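Skip to content
Home | Products | Materials | Technical Data | News | Contact

HONARD ISSUES REVISED SPECIFICATION FOR NOMBY SMALL-GOODS STORAGE LINE

Changes cover wall thickness, stacking load, labeling and replacement terms; first shipments scheduled for February

REDUMURA, 24 January 2023 – Honard, a maker of storage and handling products for shops, clinics, schools and light industry, has released a revised specification for Nomby, its line of open-top plastic baskets and bins for small goods. The revision replaces the document that has governed the line since its launch and applies to all units molded at the company's Redumura plant from the start of the new production run.

The revised specification covers 16 sizes. The earlier document covered the same sizes but divided them into three groups, each with its own test method and its own way of stating load. Buyers who ordered from more than one group had to compare figures that were not taken under the same conditions. Under the new document, all sizes are tested the same way and the results are printed in one table.

Wall thickness

The nominal wall thickness of the smaller sizes has been increased at the corners and under the rim. Returns records kept by Honard showed that most breakage in these sizes started at the inside corner, where the side wall meets the floor. The floor thickness has not changed. Outside dimensions have also been held, so new units will nest with units already in service and will fit existing shelves, drawers and dividers.

The larger sizes keep their present wall. Trial parts with a thicker wall were molded and tested, but the gain in stiffness was small and the cycle time rose enough to affect price. The company decided to change the rib layout under the floor of those sizes. Four short ribs have been replaced with two longer ones that run the full length of the base.

Stacking load

Stacking load is now stated for a closed stack at room temperature after a hold of 45 minutes. The previous document used a shorter hold for the small sizes and a longer one for the large sizes. Loads are given per unit and apply to the lowest unit in the stack. They do not apply to units stacked crosswise or to units resting on a rail or wire shelf with open spacing. A separate table for wire shelving is being prepared by Yilma, the testing firm retained by Honard for the project, and will be added as an appendix.

Yilma carried out the load, drop and rim deflection tests on which the new table is based. A total of 1,201 units were tested, drawn from regular production and from the first parts made with the modified tooling. Drop tests were done on a flat corner, on a long edge and on the base, with the unit empty and then with the unit filled to its rated weight. The full test report can be requested by trade buyers in writing.

Material and color

The line will continue to be molded in clear, white and blue, and in the translucent gray used for general sorting. No change has been made to the base resin. The colorant supplier for the gray has changed, and buyers may see a slight difference in shade between old and new stock. Where a close match matters, Honard recommends that mixed orders be avoided until old stock has cleared. Distributors can ask for a single production lot at no added cost on full-carton orders.

The gray remains the most frequently ordered color in the line. It allows the contents of a drawer or shelf to be made out from the side, and it shows scuffs less than the clear version.

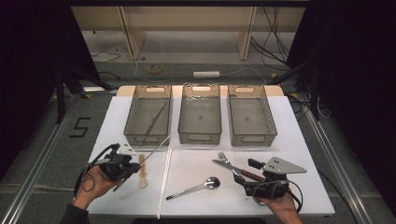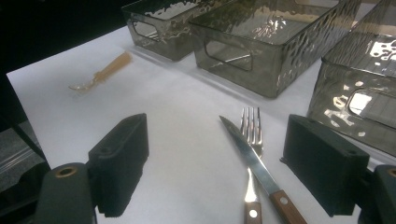

Translucent gray baskets with end handle openings, set out on a white tabletop.

Handles and rims

Handle openings on all sizes will now have a rounded inner edge. In the earlier tooling, the edge was left square on one side, and users who carried loaded units for long periods reported discomfort. The height of the opening has not changed, and units can still be lifted with a gloved hand. The position of the opening relative to the rim has been made the same across each width, so that handles line up when units of different depths are placed side by side.

Rims on the four longest sizes have been widened by a small amount on the underside. The change is meant to reduce bowing when a full unit is carried from the ends. Clip-on label holders made for the earlier rim will fit the new one, but they will sit more tightly and may need to be pressed on at one end first. Adhesive label holders are not affected.

Labeling

Each unit will carry a molded mark on the underside of the base giving the size code, the production lot and the rated weight. The rated weight was previously printed on the carton only. Buyers who unpacked several cartons at once had no simple way to check the rating of a unit in use, and this was the most common question received by the company's technical desk.

Carton labels have been shortened. They now give the size code, color, quantity and lot. Care instructions have moved to a single sheet packed inside the carton, which is also available as a download.

Cleaning

The cleaning guidance has been rewritten. Units may be washed by hand or by machine at water temperatures up to 70 degrees Celsius. Above that temperature, the long sides may bow and the unit may not nest correctly afterward. The guidance also lists cleaning agents that should not be used. These include solvent-based adhesive removers, which were found to cloud the surface of the clear and gray versions after repeated contact.

Units should be drained and dried before nesting. Water held between nested units does not harm the plastic, but it can make them hard to separate and can leave mineral marks on the floor of the basket. Units that have locked together should be separated by flexing the long sides – they should not be struck on a bench or pried apart with a tool.

Replacement terms

Replacement terms have been simplified. A unit that cracks or splits in normal use within its rated weight will be replaced on receipt of the lot number and a short note stating how the unit was used. Return of the damaged unit is not required unless Honard asks for it. For units made before the new run, which do not carry a molded lot number, the carton label or the original invoice will be accepted.

The terms do not cover units that have been drilled, cut or heated, or units used outdoors for extended periods. The resin does not contain a stabilizer for long exposure to sunlight. An outdoor version has been requested by several garden supply distributors and is under review, but no date has been set.

Availability and price

Shipments of the revised units will begin in February, starting with the small and medium sizes. The large sizes will follow when modification of the remaining tools is complete. Existing stock will be sold until it runs out and will be covered by the revised replacement terms. List prices are unchanged for most sizes. Prices for the four sizes with the wider rim will rise slightly, and the new figures have been sent to distributors with the February order form.

Order codes have been kept the same. Buyers who need to tell old units from new can do so by the mark on the base. Drawings for fixture makers and cabinet builders have been updated and carry a revision letter in the title block. Drawings without a revision letter should be discarded.

About Honard

Honard designs and molds storage baskets, bins, trays and dividers at its plant in Redumura. Its products are sold through trade distributors and office and school suppliers. The company also produces custom trays and inserts to customer drawings, with tooling made on site.

Related items
Nomby size and load table, revised
Care sheet for Nomby baskets and bins
Notice to distributors: change of gray colorant
Yilma to prepare wire shelving appendix
Drawer divider range: updated drawings
How to request a single production lot

Contact: Honard Press and Technical Desk, Redumura | Copyright Honard. All rights reserved. | Back to top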